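How to give two grippers a fair trial before you buy one

Thu 23 January

I keep getting asked which two-finger gripper I'd pick, and my answer is always the same: borrow two, clear a table and spend an afternoon with them. You don't need a lab for this (though a decent table helps a lot). What follows is how I do it in our shop in Durnport, using the Cleltholm, which is the one I keep coming back to, and a Dustora on loan for comparison.

What you'll need

An arm you already know how to drive. Please don't try out a new arm and a new gripper on the same day!
A plain tabletop with room to swing.
A few bits of scrap wood in different shapes. I like one easy one and one awkward one.
A notebook, or a spreadsheet if you're that sort of person.

Step 1: Mount it and sort out the cable

Bolt the gripper on, plug it in and then move the wrist slowly through its whole range by hand or by jog before you run any program. Watch the cable the entire time. Leave enough slack for the wrist to turn, but keep the loop small enough that it can't snag on the arm. I once skipped this and spent the rest of the day soldering a connector, so now I do it twice.

Set your tool center point while you're here. If you've swapped finger lengths, set it again. Yes, even if it's only a little longer.

Step 2: Lay out your pieces

I use a rectangular block and a small wedge. The block is the easy one and it tells you if your basics are right. The wedge is where the fun starts — angled sides love to squirt out of a grip — and it sits low, so you find out pretty quickly how close the fingertips can get to the table.

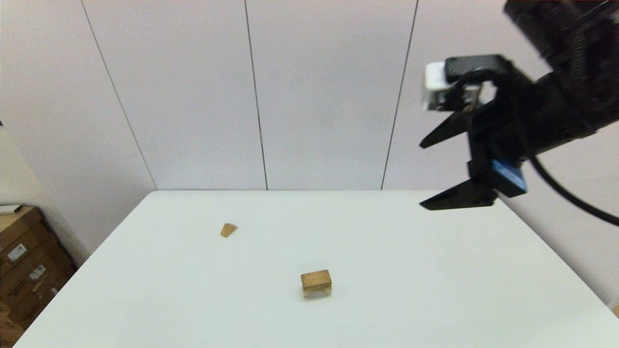
Jaws open over the table, with the block and the wedge set out.

Leave a good gap between the pieces so the open jaws can come down over one without knocking the other. Mark each starting spot with a bit of pencil or tape if your table can take it. You want both grippers facing the same problem.

Step 3: Start slow and gentle

Drop the speed way down and set the force to the lowest value the controller allows. Close on the block, lift it a little, set it back down. If it slips, bump the force up one notch and go again. Write down the first setting that holds for 5 lifts in a row. That number is worth more to me than anything on the spec sheet, and it's the one I use for the rest of the day.

Then look at your block. Soft wood shows finger marks early, so it's a nice cheap warning that you're squeezing too hard.

Step 4: Hold it up and look from the wrist

If you have a wrist camera, this is the bit where it earns its keep. Pick the block up so it stands tall between the fingers, stop the arm and check the view. Is the block centered? Are both tips touching at the same height? Can you still see the bottom end of the piece, or is the gripper body blocking it?
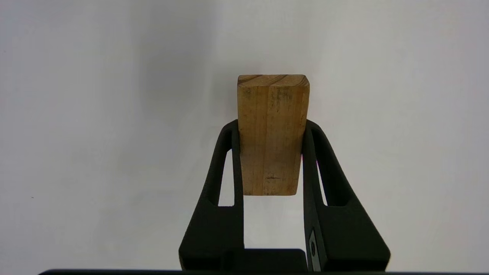

If the piece leans to one side, go back and check your approach angle before you blame the fingers. Nine times out of ten (for me, anyway) the arm came down a hair crooked and one finger got there first. Fix that, grab again, and only then start fiddling with pads or tip shapes.

Step 5: Run the same set on both

I do 27 picks per gripper: the block, the wedge, then the block again turned a quarter, over and over. Suqin Zheng, who shares the shop with me, runs the second gripper so I can't go easy on my favorite. Score each pick as held, slipped or missed, and add a quick note when something looks odd.

Don't change settings halfway. If you really must, throw out that set and start over. I know, I know.

A few things I'd check before sending one back

How does the controller behave after an emergency stop? Some open the jaws on restart, and you'll want to know that before there's something heavy in them.
Can you swap the fingers with the tool you have in your pocket?
Does the wrist camera still line up after the fingers come off and go back on?

I'll repeat the whole thing in February with longer fingers on the Cleltholm, and I'll add those scores to the same sheet.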